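Hotel Ferkusside

O Hotel Ferkusside é um estabelecimento hoteleiro situado na margem norte do lago Odska, a 20 quilómetros da vila de Mundden. Dispõe de 108 quartos, distribuídos por um edifício principal de quatro pisos e dois anexos ligados por uma galeria coberta.

O edifício principal foi construído como sanatório e funcionou nessa qualidade durante várias décadas. Depois do encerramento ficou devoluto, até ser adquirido pelo grupo Aliyu, que manteve a fachada e a escadaria central e substituiu toda a cobertura. A reabertura como hotel deu-se em junho, ainda sem o anexo poente - concluído apenas na época seguinte.

O restaurante ocupa a antiga sala de repouso e tem capacidade para 200 pessoas. A ementa assenta em peixe do lago e caça, com carta reduzida fora da época alta. O hotel conta ainda com piscina interior, sauna e um pequeno cais, de onde partem os barcos para Mundden entre a primavera e o outono.

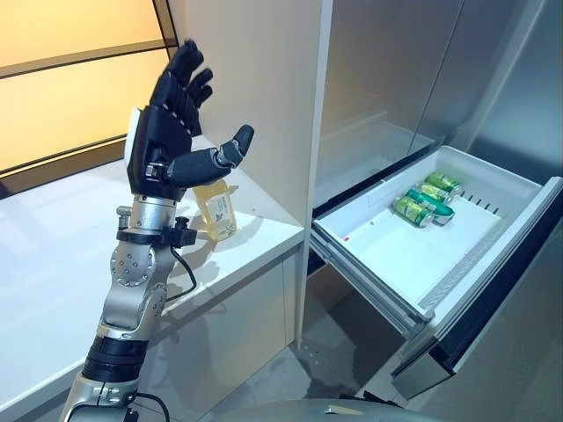
O acesso por estrada faz-se pela via que contorna o lago, por vezes cortada no inverno devido à neve. Nesses períodos o anexo nascente encerra e os hóspedes são alojados no edifício principal. A estação ferroviária mais próxima é a de Mundden, com ligação por autocarro.

A fachada e a escadaria estão inscritas no inventário regional de património com o número 2233, desde 12 de março de 2019. O anexo poente não está abrangido pela classificação.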